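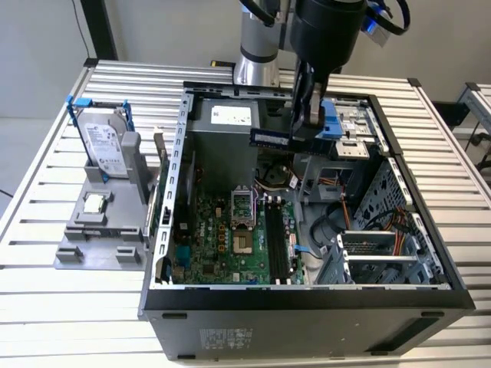
Curing a memory module that tilts in the gripper

If you've ever watched a robot arm put memory into a desktop PC, you'll know how good it feels when the clips close on the first go. You'll also know the other thing: the module touches the slot at one end, the force climbs, and the arm stops dead with a protective stop on the pendant. We had 16 of those in one run of 26 insertions, all on the same Dell tower, and I spent a very happy (and slightly maddening) few days tracking the fault down. The steps below are the ones I'd follow again.
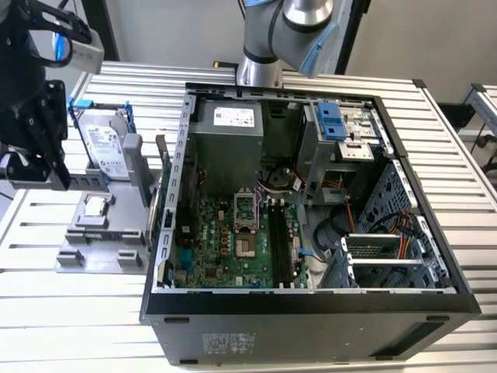 Posted by the Clostov bench, Prurkville workshop
10 September 2021 — Robot faults and fixes

What you'll need

The arm's log from the failed run, a steel rule, a torch, lint-free cloths, and a scrap memory module you don't mind ruining. Please don't practise with a good one!

Step 1. Make the cell safe

Don't clear the stop and press play. After a jam the gripper may still be pushing, and the next move can crack the slot or the board under it. Press the emergency stop, check that the PC is unplugged from the mains, and only then put your hands in the case. If the module is wedged, support it with one hand while a second person opens the gripper at low speed.

Step 2. Look before you tidy

Shine the torch into the slot. A bent contact or a clip that's half closed will give you the same stop every time, and no amount of reprogramming will help. Check the cables too. Ours had a power lead that sprang back towards the memory after being pushed aside, and that explained 3 of the stops.

Step 3. Read the force log

Plot downward force against height. A clean insertion climbs smoothly and then drops as the clips snap over. Ours shot up early, with a twist at the wrist — one end of the module was landing first.

Step 4. Check the grip

Have the arm pick up the scrap module and hold it over the case. Lay the rule alongside and compare both ends. Then nudge one end gently with the arm stopped. If it pivots, you've found your fault. Our finger pads had gone shiny, so we wiped them, tried again, got the same tilt and fitted a new pair.
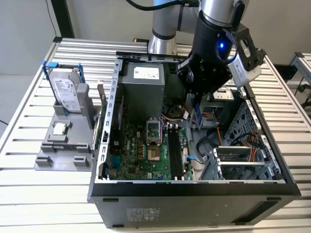 Arm over the open tower, with the hard drive and processor in the tray to the left.

Step 5. Teach the approach again

Bring the module in above the slot, stop, square it up, and then go down slowly. Wunderlich, our insertion program, used to do all of it in one sweep. Splitting the move in two costs a moment and I love it. Lower the force limit while you're there, so a bad landing ends early.

Step 6. Prove it

Run 20 insertions with the scrap module and keep every log, including the dull ones. We got 20 clean snaps, and yes, there was cheering.

If yours still stops with fresh pads, go back to how the case sits on the table. The Skiltomberg cell had a tower that crept along the rails a little with each push, and a simple end stop cured it. I'm repeating the whole test in October with a different case and will add the logs to this page.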